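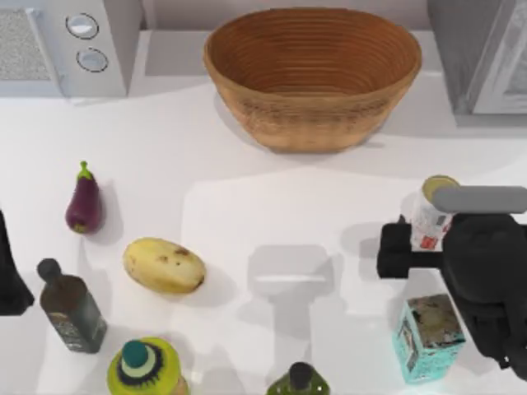
A tigela entrançada e o micro-ondas branco.

Kgomotso Pretorius recebeu a carta da Skandier em outubro e só a abriu depois do jantar. Pediam a chave da casa de Pindico em 8 dias. A mãe tinha vivido lá mais de 200 meses e pagara todos eles.

Telefonou ao irmão.

– Ficas com a mesa? – perguntou ele.

– Fico com a tigela.

– Isso não vale nada.

Ela sabia. Foi no autocarro das 5, com a chave no bolso do casaco. A vizinha estava à porta e perguntou se a casa já tinha comprador. Kgomotso disse que não sabia e entrou.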